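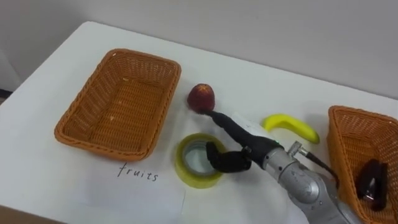 A robot arm with its gripper on a small red fruit.

Skistarlow's new supercomputer is up and running, and it is already warming the swimming pool

The Platadik Institute has switched on Lucero, the biggest computer it has ever owned, and opened it to researchers from the institute and its partner universities. The machine passed its last acceptance test in February, a little earlier than planned, and the first proper jobs went into the queue at nine o'clock the following morning. By lunchtime it was full.

Lucero has 844 compute nodes, packed into a former print works on the edge of Skistarlow, and it replaces a cluster so old that spare parts for it were being bought second-hand. Work that used to tie up the old system overnight should now finish in the time it takes to have a cup of tea, at least for the kinds of calculation that split up nicely between nodes. Some jobs don't, and those will see a smaller jump. Even so, it's a huge step up for a town that most people outside the region know mainly for its ferry.

"I've been sending people screenshots of the queue like they're holiday photos," said Abdul-Rahman Baidoo, who leads the computing team at the institute. "You spend so long looking at drawings and pipework and invoices. Then one morning somebody's river model is running on it and you think, right, it's a computer now."

Twelve research groups were given early access. They include a team working on coastal flooding, a group that studies how proteins fold and misfold, and the region's weather researchers, who want to forecast fog over the harbour street by street. Fog is notoriously hard to get right. The droplets are tiny, the air is nearly still, and a small error in ground temperature can be the difference between a clear morning and a cancelled crossing. The old cluster could only manage a coarse grid, with the whole harbour squeezed into a handful of squares. On Lucero the same model can see the breakwater, the hill behind the station and the cold patch of water by the river mouth.

The flood group has perhaps the most to gain. Until now it has had to choose a small number of storms to study in detail and guess at the rest. It now plans to run a whole family of storms, each slightly different in track and timing, and look at where the water goes in every one. Results will be shared with the town's planners as they come in, starting with the low streets near the old fish market.

And then there's the pool! Lucero is cooled by warm water that runs through metal plates sitting directly on the processors. The water leaves the machine hotter than it went in, and in most computer centres that heat is simply thrown away through fans on the roof. In Skistarlow it goes through a heat exchanger and into an insulated pipe under the road, and from there to the public baths next door. The two loops of water never mix, so swimmers needn't worry about sharing the learner pool with a supercomputer's plumbing.

The baths have kept their gas boiler for cold snaps and for days when the computer is off for maintenance. The institute hopes that in normal use it will hardly be needed. Staff there say the first noticeable change has been in the changing rooms, which share the same heating circuit and used to be chilly enough to put off the early swimmers. A small screen in the foyer now shows how much heat is coming over from Lucero, and it has become a bit of an attraction with the after-school crowd, who cheer when the number climbs.

Getting this far took 2 years from the signing of the contract, and there were some uncomfortable weeks along the way. The floor of the print works had been built for heavy presses and was plenty strong enough, but it sloped. The slope was too gentle to notice on foot and quite bad enough to upset a row of tall water-cooled racks. It was cut out and relaid. Later, a batch of hose fittings failed their pressure test and had to be sent back, which held up the rear half of the machine while the front half sat finished with its lights on.

Storage was the other big job. Lucero uses a parallel file system called Ferov, written largely by the institute's own team and now given away as open source. A parallel file system spreads each big file over many disks so that lots of nodes can read and write it together. What makes Ferov a bit special is how it deals with small files. Scientists produce them by the million, often without meaning to, and they can bring an expensive storage system to its knees. Ferov quietly gathers them into larger bundles behind the scenes, while still showing them to the user as ordinary files in ordinary folders.

During testing, the team set out to break it. They pulled out drives in the middle of heavy writes, unplugged a network switch, and ran a script that made and deleted tiny files as quickly as it could for a whole weekend. Two bugs came out of that, both now fixed, and the script itself has been published with the rest of the code so that other centres can try it on their own systems.

"Please do run it, but maybe warn your colleagues first," Baidoo said. "It's a horrible little script. I'm very fond of it."

Moving everyone's data across from the old cluster was done in stages, group by group, with each file checked at both ends before the original was marked as safe to remove. The old disks are being kept on a shelf until the summer in any case. Users who haven't logged in for a long time will get an email asking what they'd like done with their files, and the helpdesk would be very grateful for replies, even short ones.

About 100 people have accounts on Lucero so far, and that should grow quickly once the next round of applications opens. Time on the machine is free for academic work at the institute and its partners. Proposals are read by a panel from several different fields, and there is a short form for small or speculative projects that only need a taste of computing time to see whether an idea holds up. The computing team is especially keen to hear from people who have never used a machine like this. Historians and linguists have already been in touch, among them a doctoral student who wants to line up centuries of harbour records with what is known about past storms. If it works, her results could feed straight back into the flood group's models, and the two have started meeting for coffee.

For newcomers there will be a beginners' course, taught in person at the print works and repeated online, covering how to log in, how to write a job script, and how to be a good neighbour on a shared system. No programming experience is needed for the first session, although it does help to be able to type without looking down too often. A second course, on making existing code run well across many nodes, will follow once the team has seen what people are struggling with.

Schools will get a turn as well. A corner of the building behind a long window has been set aside for visits, with a good view down the main aisle and a cut-open node on the table so that pupils can see the cooling plates and trace the water in and out. The old cluster's front door, complete with years of stickers, has been hung on the wall beside it.

Lucero will run at slightly reduced power for its first months while engineers tune the cooling and learn how the system behaves in warmer weather. Summer is the awkward season, when the baths want less heat and the computer makes just as much. The surplus will go to roof coolers for now. A local grower with glasshouses up the road has asked whether a pipe could be brought his way, and the institute is looking into what that would cost.

Applications for the next round of computing time open at noon on the first working day of the month. Places on the beginners' course can be booked through the helpdesk, and the foyer screen can be seen whenever the baths are open.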